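Jutia举行柔性物体操作技术开放日 手持夹爪示教流程面向合作单位现场演示

新闻稿 3月

Jutia于3月在其操作数据实验区举行技术开放日,向制造、仓储和服装后道领域的合作单位介绍双臂柔性物体操作的数据采集、模型训练与评测流程。活动由Jutia与软件合作方Distari共同组织,Cozma负责末端执行器部分的技术说明。上午为技术报告,下午为分组参观和操作演示。

本次开放日的主题为柔性及半柔性物体的双手操作。此类物体在抓取时发生形变,几何状态难以用少量参数描述,传统的示教点位和固定轨迹在物体初始姿态变化后往往失效。Jutia自去年起将纺织品、帽类、软包装袋和线缆列为重点物体类别,采用由人手直接操作的手持式夹爪记录动作,再将动作数据用于双臂机器人的策略训练。

一、手持示教方案

在手持示教方案中,操作人员左右手各持一只夹爪,直接在工作台上完成任务。夹爪指端与机器人末端安装的指端采用相同的几何尺寸,接触位置、开合行程和夹持方向可直接对应到机器人一侧,减少了动作重定向环节。与主从遥操作相比,该方案不占用机器人本体,工位可在机器人维护或改造期间继续采集。

系统同步记录以下数据:双侧夹爪的空间位姿、夹爪开合量、头部视角图像,以及每段操作的起止标记。各路数据在采集主机上按统一时钟对齐,时间戳缺失或跳变的片段在入库前自动剔除。Distari提供的数据管理软件负责片段切分、任务标签维护和版本管理,每一版训练集均可追溯至原始采集记录。

头部视角图像是该方案的主要视觉输入。演示过程中,技术人员说明了视角选择的依据:双手操作柔性物体时,夹爪本体对接触区域遮挡明显,单一固定视角难以同时覆盖左右两侧的接触点;头部视角随操作人员注意方向移动,能够在接触发生前后保留较多有效信息。其代价是图像存在持续运动,训练时需对视角变化进行增强处理。

二、现场演示内容

下午的参观分为8组,各组依次经过采集区、训练与评测区和末端执行器展台。采集区演示的任务包括帽类整形与翻转、毛巾对折、软包装袋开口以及短线缆理直。每项任务先由技术人员讲解初始状态、目标状态和判定标准,再由操作人员完成示范。

帽类任务的难点在于同一物体兼有两种力学特性。帽檐具有一定刚度,可作为定位和翻转的基准;帽冠由软质面料拼接而成,受夹持后产生褶皱,且褶皱形态与夹持点位置密切相关。双侧夹爪从帽体后部相对夹持时,两侧的夹持深度和高度需要保持一致,否则帽体在提起阶段会绕前后轴扭转。任务规范因此将夹持深度、左右高度差和提起后的朝向分别列为检查项。 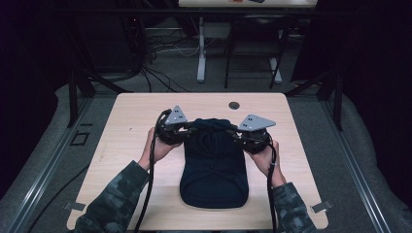 采集规范对每一段示范的节奏也有要求。操作人员在接近、夹持、移动、释放四个阶段之间须有可辨识的停顿,停顿过短会造成阶段边界标注不稳定,过长则会使策略在执行时出现滞留。Jutia在内部测试中对停顿时长进行了多轮调整,现行规范按物体类别分别给出上下限,并在采集软件中以提示音辅助操作人员掌握。

初始姿态的分布同样由规范约束。每个物体在工作台上的放置位置和朝向由软件随机给出,操作人员按提示摆放后开始示范。帽类任务目前设有19种初始姿态,涵盖帽冠朝上、帽冠朝下和侧放三类情况,每种姿态至少完成50段有效示范后方可进入训练集。未达到数量要求的姿态保留在待补充列表中,不参与当期评测。

示范失败的片段不作删除处理。夹持滑脱、帽体扭转、释放后位置超差等情况均按原因归类,单独存放。这部分数据不直接用于动作模仿,主要用于训练失败检测模块,使机器人在执行过程中能够识别异常并返回上一阶段重新夹持。

三、工位与末端执行器

Cozma在末端执行器展台介绍了手持夹爪与机器人夹爪的共用设计。两种夹爪共用指端和连杆组件,差别在于驱动方式和安装接口:手持型由操作人员手部驱动,机器人型由电机驱动并通过法兰与机械臂连接。指端为可更换件,更换后需重新执行开合量标定,标定程序由采集软件引导完成。

线缆管理是工位设计中反复修改的部分。手持夹爪通过线缆与采集主机连接,线缆过短会限制手部转动,过长则可能搭落在物体上并干扰操作。现行规范要求在每班开始前检查线缆余量和接头状态,并在双手达到任务所需的最大活动范围时确认线缆不受拉力。无线版本已完成原理验证,时间同步精度仍在测试,尚未列入采集规范。

四、训练与评测

训练与评测区展示了代号为Killine的双臂操作平台。该平台使用手持示教数据训练得到的策略,在与采集工位尺寸一致的台面上执行任务。评测采用固定流程:每项任务连续执行10次,初始姿态由软件从未用于训练的组合中抽取,期间不允许人工干预。结果按完成、部分完成和失败三级记录,部分完成须注明中断阶段。

技术人员在讲解中指出,现阶段策略在帽冠朝上的初始姿态下表现较为稳定,侧放姿态仍是主要的失败来源。侧放时帽檐与台面形成夹角,夹爪可进入的空间较小,且头部视角下帽冠内侧与外侧的边界不易区分。后续将增加侧放姿态的数据比例,并评估在腕部加装近距离相机的效果。

对于深色面料,评测中还观察到图像对比度不足的问题。深色织物的缝线和褶皱在普通照明下灰度差较小,夹持点预测的离散程度高于浅色样品。Jutia已着手比较不同照明角度下的预测结果,并计划将物体颜色和面料类型作为独立字段写入数据标签,便于按条件统计。

五、交流与答复

技术交流环节中,合作单位的提问集中在数据量需求、物体更换成本和产线节拍三个方面。关于数据量,Jutia表示新增物体若与已有类别结构相近,可在现有模型基础上补充采集;结构差异较大的物体仍需按完整规范执行。关于物体更换,工位本身无需改动,主要工作为任务规范编写和操作人员培训。关于节拍,现有演示以动作质量为首要指标,执行速度尚未按产线要求优化,现阶段不提供节拍承诺。

有服装后道企业询问该方案能否用于成品帽的检验上料。Jutia答复,上料环节所需的抓取和朝向调整动作与现有任务接近,可作为联合测试的候选场景;检验环节涉及外观缺陷判定,不在本方案范围之内,需由企业现有检测设备承担。

六、后续安排

Jutia将在开放日之后向参加单位提供任务规范摘要和评测流程说明。有意开展联合测试的单位可提交样品及任务描述,由Jutia与Distari共同评估后确定采集计划。样品须注明材质、尺寸范围和允许的夹持区域,对表面压痕有要求的物体应另附说明。

Killine平台的下一阶段测试将加入多物体连续操作,包括从堆叠状态中逐件分离帽类和毛巾类物体。相关评测指标由三方共同拟定,完成后随任务规范一并更新。

关于Jutia

Jutia从事机器人操作数据采集与双臂操作系统研发,业务包括示教工位设计、任务规范制定、策略训练及系统评测。

关于Distari

Distari提供机器人数据管理与标注软件,支持多路传感数据的同步、切分、检索和版本管理。

关于Cozma

Cozma从事机器人末端执行器及配套标定工具的设计与制造。

媒体及技术合作事宜,请联系Jutia对外联络部。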